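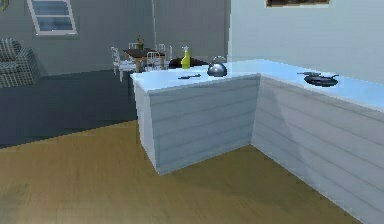 Slide 1: A kitchen and a rulebook

Hi everyone, thanks for staying on after lunch. I'm talking about the house rules we wrote at Padix for testing home robots in simulated kitchens. They fit on 6 pages and took far too long to write.

Leave this one up while I talk. It's one of our rendered kitchens, the L-shaped counter one. Knife, spray bottle, kettle on the short side, frying pan by itself on the long side. Ask the room: what would you tell a robot to leave alone? (Wait. Somebody always says the knife first.)

Slide 2: Why bother with rules in sim

The question I get most is why you'd write safety rules for a place where you can't get hurt. Fair enough! My answer is that habits carry over. If a planner spends 1,490 runs learning that it's fine to sweep past a blade to reach a kettle, I don't want to be the one standing beside the real counter later on.

Mention the Brorunthorpe site here, but keep it short. They moved over to our rules in September and sent back a very long list of complaints, most of them good.

Slide 3: Rule one, sharp things get a zone

Point at the knife. It's lying flat, a bit closer to the front edge than the bottle and the kettle. Under our rules it gets a keep-out zone that covers the whole knife, handle included. People want to exempt the handle because that's where you'd grab it. You can have that exemption, but only in a task that names the knife. If the job is "bring the kettle", the zone stays on.

Then tell the zone story. Our first version used a fixed circle, and on a crowded bit of counter the circle swallowed everything, so the robot just sat there. Now we follow the shape of the object. Much better behaviour, slightly uglier code.

Slide 4: Rule two, don't trust colour for contents

A yellow-green spray bottle could be cleaner or it could be plant water. The label in the scene file has to say which, and if the field is blank we treat it as a chemical. That means no carrying it over food or over a pan. We checked our old scene files and 421 had that field blank. I'll admit a good few of those were mine – sorry, Flunditz team, you inherited them.

Slide 5: Rule three, assume hot

Kettles and pans are hot until the scene says otherwise. So grab by the handle, keep the spout pointed away from any person, and never park a pan with its handle sticking out past the counter edge. Use the pan on the picture for the handle bit. The handle points back toward the corner, and that passes.

Slide 6: Rule four, the rest of the room counts

Everybody stares at the counter. Have a look behind it: dining table, four white chairs, armchair over on the left. Anything that could seat a person is logged as a place a person might turn up, even when the scene has no people in it. We got this one badly wrong in the Amoah trial, where the chairs were treated as scenery and the route planner cut right between them.

There's also a dark rounded thing behind the bottle and the kettle. Chair back? Bag? I can't tell from this view, and the rule for that is dull but firm: if you can't identify it, you go around it and you log it.

Slide 7: Logging

Over 622 stops logged so far. Each one gets a plain sentence saying what the robot stopped for. No codes. We tried codes and everyone picked "other".

Slide 8: Questions

Put the kitchen back up. If it's quiet, ask whether the potted plant on the table needs a rule (we argued about this for an hour). The rulebook is on the handout table, version dated 1/7/18, and please scribble on it and give it back to me at the door.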